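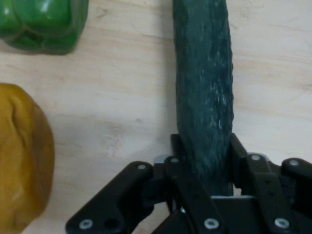 The reader's comment under the last entry says the cucumber should never have been kept at pepper temperature, that a cucumber gets water spots and pitting if it is held too cold and goes yellow if it is stored with anything ripening, and that one number for the whole crate is meaningless. Partly agreed. Notes follow.

May, produce storage, bench side. Start 9:40.

Stock is the Benavides crate, received from Curnholm last night and left closed in the prep room. Bell peppers and long cucumbers. The cucumber on the table has dark green skin with pale speckling along its length. I am treating the speckling as a skin feature and not as a defect, but it makes pitting harder to score, so the fingertip check stays in the protocol for cucumbers. Slight bend. Bends are allowed, they only matter for packing.

Peppers scored by eye first. The green one is glossy. Gloss is the first thing to go on a pepper and it is easy to miss unless a fresh one is next to it, so a reference pepper stays in the closed Planow box and comes out only for the comparison.

Weights at 9:55, Tritix scale, tared with the paper liner:
Cucumber A: 276 g
Green pepper A: 188 g
Remainder of crate, with liner: 1873 g
The scale was checked with the 1000 g mass before and after. No drift on the display. The crate weight is only useful as a total, since the liner takes up moisture and I did not weigh it alone. Next time weigh it alone.

On the temperature question. The comment is right that cucumbers are chill sensitive. Peppers are too, a little less so, and that was the reason for putting them on the same shelf in the first place. The mistake in the last round was on the ethylene side: the crate shared the cabinet with tomatoes that had been pushed to the back and left out of the log. The yellowing reported in that entry can't be blamed on temperature alone. I have struck the sentence that said so.

Changes from this entry on:

Tomatoes, apples and bananas go in the other cabinet. If there is no room they go on the windowsill, and the log says windowsill.

Cucumbers are scored at both ends separately. The blossom end softens at a different rate from the stem end and an average hides it. Mark the stem end with tape before the first reading, otherwise the ends get swapped by the third.

Yellow and green peppers are no longer pooled. A yellow pepper is a riper fruit with a different starting point. Pooling them made the firmness spread look like a storage effect.

Shadow side gets checked. A dark rim on a yellow pepper can be shade or a bruise, and under the bench light the two look alike. Rotate before writing anything down.

Table surface. Bare wood, with a few smudges and scuffs. Fine for handling and sorting, not fine for overnight contact. I would like the overnight samples on the wire rack so that air gets underneath. In the last round one pepper had a flat pale patch where it had rested, and I still don't know if it came in with that or picked it up here. The intake sheet has no column for it. Column added.

10:30. Peppers into the Planow box, vent half open. Cucumbers wrapped singly in paper, not film. We have film results already and they are good for weight loss and bad for the ends. Somebody should repeat film with the ends left open – it was suggested in April and then dropped.

14:15. Second weighing, cucumber A only. 276 g, same as the morning. Nothing expected in that time, the reading is there to confirm that handling did not take anything off. Stem end firm, blossom end firm. No wet marks on the paper.

Open points:
Liner weight, see above.
Whether the cabinet thermometer reads the shelf or the door. It is closer to the door.
Ask Curnholm how long the crate sat before pickup. The label has a harvest code and no date. If the answer is more than a day, these weights are not a true zero and should be marked as such in the table.
Reply to the comment once the cabinet has run a full cycle without tomatoes.

Next reading tomorrow, 9:40, same order: cucumbers, green, yellow.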